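Séance 5 – Automatiser le rangement et la préparation de colis : ce que cela change pour les équipes

Bonjour à toutes et à tous, et merci d'avoir pris le temps de lire le chapitre sur les gestes de tri – je sais qu'il était long. On reprend mardi là où l'on s'était arrêté, c'est-à-dire au moment où la main de l'opératrice devient, en quelque sorte, la matière première de l'automate. Gardez sous les yeux le travail dont nous allons parler : de petits objets du quotidien, un carton ouvert, des pinces tenues à la main.
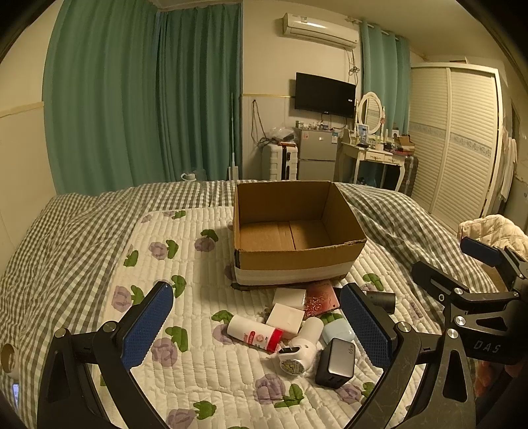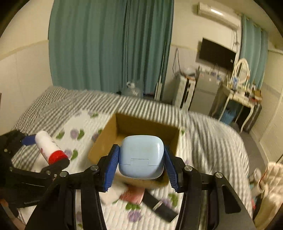

1. Le geste, avant la machine

Chez Okis, l'entreprise que nous suivons depuis septembre, l'équipe de préparation compte 30 personnes. Quand le projet Preveo a été annoncé, beaucoup ont pensé à un bras qui viendrait prendre leur place du jour au lendemain. La première chose qui a changé a été bien plus modeste : on leur a demandé de ranger comme d'habitude, mais avec une pince. Essayez chez vous d'attraper un étui lisse et arrondi entre deux plaques, puis un flacon cylindrique, et vous comprendrez assez vite pourquoi les premières journées ont paru interminables à tout le monde !

Csenge Gulyás, qui a mené les entretiens sur place, a relevé une remarque que je trouve très belle : « Je ne savais pas que je tournais toujours le flacon avant de le poser. » Le savoir-faire était là depuis des années, sans que personne ait eu l'occasion de le nommer.

2. Ce qui se déplace dans le travail

La cadence, d'abord. Les consignes prévoyaient 60 rangements par heure, chiffre calculé à partir du travail à main nue, et il a fallu le revoir. Ensuite la fatigue, qui passe du dos au poignet et aux yeux (nous y reviendrons avec la grille d'observation). Enfin la reconnaissance : sur les 393 séquences enregistrées le premier mois, aucune ne portait le nom de la personne qui l'avait réalisée. Certains y voyaient une protection, d'autres un effacement, et je vous avoue que j'hésite encore entre les deux lectures.

3. À préparer pour le TD

Relisez la note d'Okis sur les primes et comparez-la avec l'accord signé chez Stesum – les deux textes sont dans le dossier partagé. Notez qui décide de l'arrêt d'une séquence ratée, et comment cette décision est transmise à l'équipe. Une page suffit, vraiment. Ceux qui travaillent sur Matlala pour leur mémoire peuvent prendre leur propre terrain, à condition de me prévenir avant.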